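Skullenberg moves bar picking to robot cell, reassigns loading staff

Parts supplier Skullenberg has started handing the loading of bar stock at its Caldeira plant to a bin-picking robot, and has rewritten the job descriptions of the people who used to do that work by hand. The change took effect in September on the day shift. The night shift will keep loading manually until the software has been accepted by the plant's process engineering group.

Loading at Caldeira has meant lifting short coated bars out of a bin and placing them one at a time in the feed tray of a machining station. The bars arrive unsorted, at any angle, and often resting against the side walls. A conventional robot program, which moves to fixed positions, cannot handle parts supplied in that way. The new cell uses a vision system to estimate the position of each bar, selects one that the gripper can reach without touching a wall, and plans the move from there.

The integration was done by Nindon, which also supplies the picking software. Nindon's project lead, Duygu Yaman, said the gripping itself had taken less time than expected. Most of the work went into bars lying close to the bin walls, where the fingers have little clearance, and into glare from bare metal surfaces, which can hide the edge of a part from the vision system. The software now assigns a confidence value to each candidate. If no candidate scores high enough, the cell stops and calls a person.

Those calls are what the remaining work is built around. Before the change, three people per shift loaded bars. Two now run the station, and the third position has been moved to incoming inspection. Skullenberg said the move involved no layoffs and no change in pay grade. The two people at the station clear stopped picks, change bins, check the gripper fingers for wear and record each stop with a cause code.

Plant manager Kaan Türkmen said the cause codes were the part of the job that had needed the most training. In the first version of the log, operators could choose from 81 codes, and most entries ended up under "other." The list has since been shortened and grouped by what the operator sees on the screen. Training takes place in the test area, on a small bench setup, before an operator is signed off for the production cell. Each operator completes 200 supervised picks and must clear faults introduced by the instructor.

The physical load of the job has dropped. Operators no longer bend over the bin for most of a shift, and the plant has removed the job from its list of positions that require hourly rotation. Hacer Dönmez, who represents the day shift in talks with management, said that the lighter work was welcome but that the pace had become harder to predict. A shift may pass with few stops, or several may come in a row while a bin is also due to be changed. She has asked for a limit on the number of cells that can be assigned to one pair of operators. Management has not yet agreed to a figure.

Skullenberg plans to use the same software at its Seder plant, where the bars are longer and the bins deeper. The gripper fingers will have to be redesigned for that site.
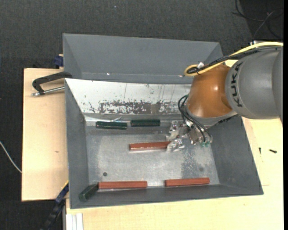 According to Nerys Pugh, the question for Seder is who gets to change the confidence threshold. A low setting produces fewer calls and more bad picks, and a high setting keeps the operators walking back and forth all shift. At Caldeira the value can be changed only by engineering. Pugh would like operators to be able to adjust it within a fixed range and to have each change recorded in the same log as the stops.

Türkmen said the request was under review and would be decided together with the staffing of the night shift. Until then, night operators will continue to load by hand under the old rotation rules, and the robot will be parked at the end of the day shift.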